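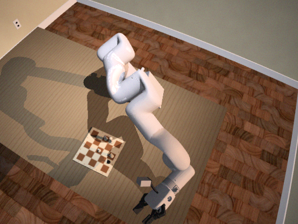
A chessboard lies on the mat beside a white robotic arm.

Plellex wants its users to stop typing meeting notes. The messaging company has begun switching on automatic call summaries for paying teams, and Izzati Harahap, who runs the product, is sure people will love them. I was less sure when we spoke, and I still am.

"You hang up and the summary is in the channel," she said. "It saves everybody the chore."

Does it save the chore, or hand it to whoever has to fix the mistakes? Harahap said early teams rarely edit what they get. I asked if that meant the summaries were right or that people weren't reading them. She laughed and said she'd "want to look at the data."

The free plan gets 100 summaries a month. Past that, teams pay, and Harahap wouldn't say how much. "Pricing settles in April," she said. The press page already calls it "included." 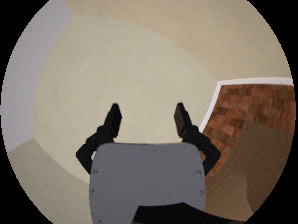

Gray housing plate of a robot gripper, with small screws near its sides.

Tomomi Kinoshita manages support at Stonddale, which tried the feature for 2 months with some 100 staff. She was kinder than I expected, up to a point.

"Short calls, fine," she said. "Long ones, it picks a winner. We had an argument about a refund and the summary said we'd agreed. We hadn't."

Stonddale has left it on for sales and turned it off for support. Kinoshita said she might try again if Plellex lets managers hold a summary back before it posts.

Harahap told me that option is "on the list." She didn't know where on the list.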